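Section 4. Mounting the Clarnden wall shelf

Print | E-mail this page

1. Mark the bracket line 465 mm above the work surface. Check it with a level.
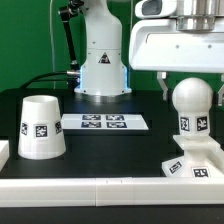 Rundel Workshop Fittings, Technical Documentation

2. Drill both holes. Vacuum the dust before inserting the anchors.

CAUTION: Maximum load is 240 N per bracket — do not exceed it.

3. Tighten the screws by hand.
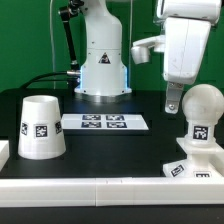
4. Slide the shelf on until the clips engage.

2 comments | 0 shares

Shiyu Liang: Which anchors for hollow block?

Zhuoran Duan: Part 1859, sold separately.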